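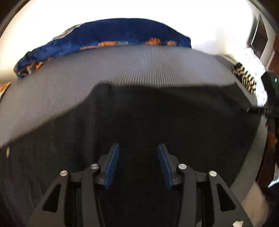

Sisters Sound Off: Prasent Step Out of Storage

7/14/24

By Rajitha Howlader

The two women who make up Prasent have shared a bedroom, a van, a record label and a set of stage costumes, and they still disagree about when the band began. Ludivine Chauvin dates it to the first song they finished. Lucienne, her younger sister, says it was the night they got paid.

"It was 61 dollars," Lucienne says. "We had to pay for parking out of it."

The duo play electronic pop with a lot of voice in it. On the early songs the sisters sang in unison from start to finish, and the effect was strange enough that people who heard the tracks online assumed it was one singer run through software. They went along with that for a while. They gave no interviews, and their only press photo showed the backs of two coats.

The new album, Pindeck, drops most of that. It has 15 tracks and for the first time you can tell the sisters apart. Ludivine has the lower voice and takes the verses. Lucienne sings over the top of her, sometimes in French, sometimes in syllables that aren't in any language.

Hamish Rewi produced it. He had mixed two of their singles but had never been in a room with them.

"I had all these notes about which take was which person," he says. "I'd got every one of them backward."

Recording began in November in the house where the sisters grew up. Their mother had moved out and the sale was dragging, so they put the drum machines in the kitchen and sang on the stairs. You can hear the stairs on "Ko," the second single, in the long pause before the last chorus. Rewi wanted to clean it up. Ludivine said no, and it stayed.

"Ko" is the song most people will know by now. It has a four-note bass line and a lyric about trying to return a coat without the receipt -- Lucienne wrote it in one sitting and thought it was a B-side. The video was directed by Abdul-Rahman Antwi, who had the sisters learn a full dance routine and then filmed them only from the shoulders up.

"He told us on the second day," Ludivine says. "My knees were already gone."

Not all of Pindeck works as well. "Sirora" runs past seven minutes and spends three of them on a synth pattern that never changes. "House Rules" has a guest rap that sounds as if it was sent in from another album. But the closing stretch is the best music they have made, especially "2796," named for the last four digits of the old house phone. It is just the two voices and an organ, and it ends on an unresolved chord that Lucienne says was a mistake in the first take.

The first pressing is limited to 1000 copies on vinyl, with a lyric sheet in both languages. A short run of club shows follows in the fall. They will have a drummer with them for the first time, and the coats are staying home.

"They're wool," Lucienne says. "We wore them in August once. I had to lie down in a loading dock."

The house has been sold. Ludivine kept the kitchen table, and the drum machines are still on it.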